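Gamlow Packing Floor – Staff Consultative Meeting
Held 30/09/2022, upstairs lunch room, Dostincombe site

Present: Greer Moffat (chair), Blair Cairns, Naledi Ngubane, Ona Strazds (minutes)
Apologies: Mitra Asadi

1. Previous minutes
Accepted, with one fix. Item 4 should have read "hours to be discussed", not "hours agreed". Naledi asked that the word "agreed" be kept for things people have agreed to.

2. Two-arm sorting bench
Blair reported that the supplier is still working in simulation and that the real bench is now expected in November. Greer asked what had become of the earlier date. Blair said it had been a target.

The supplier's summary says the bench will "free up" staff on the returns line. Naledi asked which staff, and to do what. Blair said no positions were named. Naledi said that was her point, and that Cisdale had been told the same thing before its evening shift was cut to 4 people.

3. Trial figures
The summary claims 3034 simulated picks. It doesn't say how many were dropped, or how many involved anything like our stock, half of which comes back in torn bags with the tape stuck to itself. Greer wants the failures in writing before the labour estimate is looked at again.

Blair passed around a view of the simulated bench, with a few small items on the tabletop and an arm at either side.

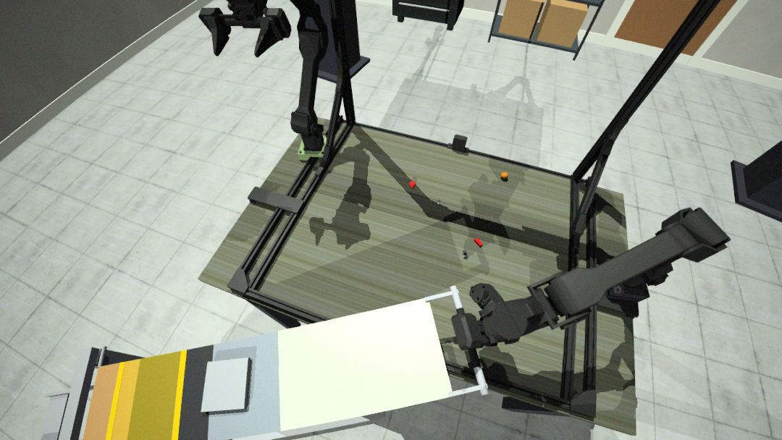 Naledi said a red cube and an orange ball were a long way from a returned doona, and asked who gets called over when the arms can't manage something. If it's the packers, they will be minding a machine on top of their own rate, and the rate should come down to match. Blair said the rate had not been considered. Greer asked that it be considered.

4. Training
The offer is 30 minutes per person. Ona thought this was thin for equipment people will be standing beside all day. Mitra had sent a note asking whether casuals would be paid to attend. Blair to find out.

5. Actions
Blair: failure numbers and a list of items tested, from the supplier.
Blair: written answer on the pick rate and on pay for casuals.
Greer: ask Paterson whether their packers can be visited without a manager in the room.
Naledi: collect concerns from the returns line.

No position on the bench was taken. It stays on the agenda.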